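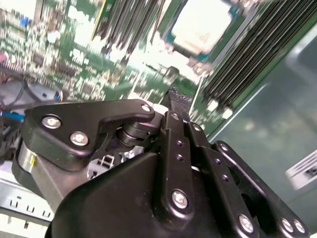
## Gilmartin G2 Teardown Kit: gripper, wrist camera and board-handling software

The Gilmartin G2 is a two-finger end-of-arm kit for desktop and small server disassembly. It is sold by Trusbridge to refurbishers, parts recovery shops and repair training centers that already own a six-axis arm. The kit does not include the arm.

The G2 is meant for the stage after the side panel is off. Its job is to reach into an open chassis and take out the parts that hold resale value: memory modules, small cards, coin cells, and plug-in cables with a free path to the connector. It is not a screwdriving tool. Fastener removal needs a second station or a person with a driver.

### What ships in the case

- Gripper body with parallel linkage and narrow center fingertips
- Wrist camera with mounting plate and lens cover
- 24 V power and signal harness
- Controller box, DIN rail mount
- Four pairs of replacement fingertips
- Hex keys for the linkage screws
- Printed calibration target
- License for Sokthorpe board software, one cell

The adapter flange is ordered separately. State the arm model on the order form and the flange will be packed in the same case.

### Mechanical notes

The linkage keeps the fingertips parallel through the full stroke, so the contact face stays square to a memory module as the jaws close. The tips are narrow enough to work between neighboring slots on common desktop boards. They are a wear part. Texture loss at the ends is normal and does not affect grip force until the contact face is visibly rounded, at which point the pair should be changed.

The bars and side plates are held with silver hex-socket screws that can be reached without taking the gripper off the arm. Check them every Monday, or at the start of the first shift of the week. Do not use thread locker on the pivot screws.

Jaw opening is 73 mm at full stroke. Closing force is set in software and has separate limits for card edges, cable housings and metal parts. The limits are stored with the job and cannot be raised from the operator screen.

### Camera and lighting

The camera sits at the wrist and keeps the fingertips in view at all times. This costs some image area, but it lets the software check the position of the tips against the part during approach. A fixed overhead camera loses this view as soon as the gripper enters the chassis.

Boards in motion will blur. The software takes its measurements when the arm is stopped, and images recorded in transit are kept only for the job log. Bright diffuse light from two sides is recommended. Bare metal cages, heatsinks and socket covers reflect a single lamp strongly enough to hide nearby parts.

### Software

Sokthorpe runs on a Linux PC and talks to the controller over Ethernet. The operator picks a job, places the chassis in the fixture and starts the cycle. The software locates the board from its fixed features (slots, battery holder, heatsink, printed logos) and builds a reach plan around the cables it can see.

Cables are the main cause of stopped cycles. A loop hanging over a slot will be treated as an obstacle, and the arm will wait for an operator to move it. There is a setting that lets the gripper push light cables aside. It is off by default, and we suggest leaving it off until the cell has been through a full week of mixed stock.

Memory removal is done in two steps. The tips press each latch open, then the jaws close on the module and draw it out along the slot axis. Modules with tall heat spreaders need the wide tips, part of the replacement set. Boards with latches at one end only are supported from the October release onward.

### Setup

1. Bolt the flange and gripper to the arm. Torque values are printed on the flange.
2. Run the harness along the arm with enough slack for full wrist rotation.
3. Fix the calibration target to the bench and run the camera routine.
4. Load a sample chassis with parts you can afford to damage.
5. Teach the fixture corners, then run the reach plan at low speed with the jaws open.

A trained integrator can finish this in 4 hours. On-site setup by Trusbridge is quoted separately.

### Field use

Dušan Georgiou runs the recovery line at Prestutton, where a G2 has been in service on mixed office desktops. His main complaint concerned the harness, which was too stiff at the wrist on early units. It has since been changed to a softer jacket — units already in the field can be swapped on request. He also asked for a faster tip change. The current design still needs a hex key, and there are no plans to alter it. 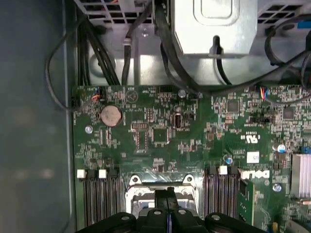

**Can the G2 lift a processor out of its socket?**

Processor removal is outside the supported job list. The tips can reach the socket area on most desktop boards, but the retention frame has to be released first, and contact pins are easily bent by a part that comes up at an angle. Use a vacuum tool for this step.

**What happens if power is lost while a part is held?**

The jaws hold position mechanically. They can be opened with the manual release on the controller box after the arm has been made safe.

**Is static protection included?**

The fingertips are made from a static-dissipative material and are grounded through the harness. The bench, fixture and operator grounding are the buyer's responsibility.

### Ordering

Kits are built to order. Send the arm model, the supply voltage and a short list of the chassis types you handle to Daithí Coughlan at the Trusbridge applications desk. Spare tips, harnesses and additional Sokthorpe licenses can be added to the same order.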